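Hand-held grippers for demonstration recording: Quinlan two-finger tool, reviewed against the Brirkilberg
Last updated: 29 June 2026
14 shares | 6 comments

The Quinlan is a passive parallel gripper on a handle, with a camera post, meant for recording manipulation demonstrations without an arm. It competes with the Brirkilberg, which I have used since last August and which remains my baseline. Both fit the Flernport wrist plate, so the same fingers can go on an arm later.

I tested on laundry. Rigid blocks tell you little about a gripper beyond its stroke, and most tools in this class pass. Socks are harder. They are thin at the cuff and thick where they are doubled, and they sag once lifted, so the grasp point matters.

Stroke and trigger

Maximum opening measured 82 mm at the pads. That is enough for a rolled towel taken across its width, if you line up first. Trigger travel is long and close to linear. The Brirkilberg has a shorter pull and a stiffer spring, which I found tiring after 100 grasps; the Quinlan was still comfortable at the end of the full set of 183. Play at the fingertips was under 2 mm with the jaws closed on fabric. It did not grow during the test.

Pads

The ribbed pads are the best part of the tool. They hold knit fabric at low closing force, and a sock taken by the middle stays put while the ends hang free.
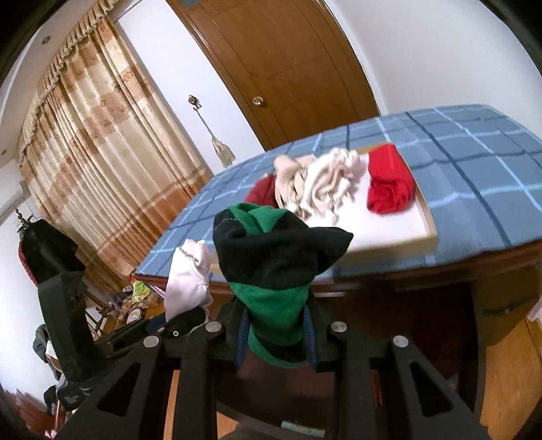

Mid-sock grasp between the ribbed pads.

Ribs help less on smooth woven cloth. A flat shirt hem slipped several times when I took only the last few millimeters. The Brirkilberg pads are plain and softer, and they did better there. They also pick up lint, which has to be wiped off during a session or the grip drops.

The Quinlan pads are held by adhesive only. One corner began to lift near the end of testing. I would have preferred a mechanical clip, and replacements are sold only as a full set.

Linkage and visibility

The linkage screws are exposed on the front face and can be reached without taking anything apart. I tightened them once. The cutouts in the fingers save weight, and they let the camera see a little of what is below the jaws – useful when approaching a table edge.

The camera post is rigid enough. I saw no shake in the recordings apart from my own. Reflections off the screw heads showed up under ceiling lights, and a dab of matte paint would deal with that.

Two-handed use

Sorting into a tray goes faster with a tool in each hand. The tools collide if both reach for the same corner, so plan the order of picks.
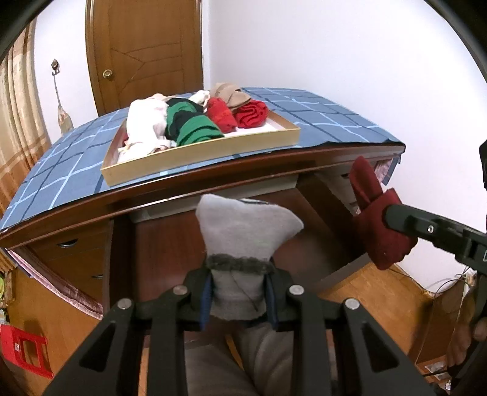 Two grippers in use, gray sock and dark red sock, with the tray on the desk.

Cuff grasps were less repeatable than middle grasps. With the sock held at the opening, the free length swings and the toe lands where it likes. Slowing down cured most of it. The handles are identical, with no left-hand version, and my left thumb had to stretch for the record button.

Software

Recordings import into Sarnora without conversion. Jaw width is logged with each video frame, but calibration has to be repeated whenever a pad is changed, and the manual mentions this only in an appendix.

Verdict

For knits and other soft goods, buy the Quinlan. For flat woven cloth the Brirkilberg is still ahead, and I am keeping mine for that. I will update this page when the replacement pads have had the same amount of use.

6 comments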